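Kaijage Staff Forum – Supplies and Facilities
Thread: Storage of highlighters in the shared stationery bins

jsimiyu (Joyce Simiyu, Office Services)
September 5, 2022
Colleagues are asked to note that highlighters are to be returned to the clear plastic bins in the supply room. Pens remain in the drawer units. Please confirm that each cap is fully closed before returning a marker.

kemia_desk
Thank you for the notice. Our section would prefer to keep highlighters in upright cups. Of the 20 issued to us in April, 14 are still in use, and all were stored with the tip down.

siner18
I must respectfully disagree with the previous post. Cups are knocked over, and the markers end up on the floor. A clear bin allows staff to see what is in stock without opening anything.

kemia_desk
That is a fair point as regards visibility. However, tape is also being placed in those bins, and the two should be kept apart.

jsimiyu
The orange highlighter shown is of the type concerned – the body is translucent and the tip can be checked through the clear cap. The white roll of tape in the bin may remain there until separate containers are delivered.

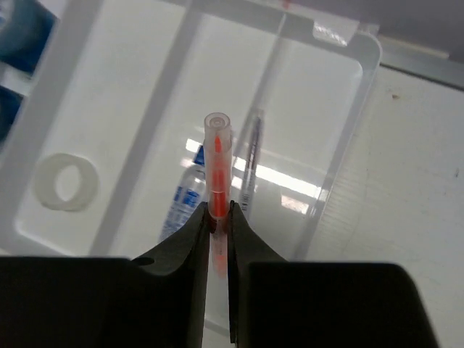 Reply from sundeo_records
Will the new containers have labels? Our section would require 25.

jsimiyu
Labels may be requested from Office Services by the usual form.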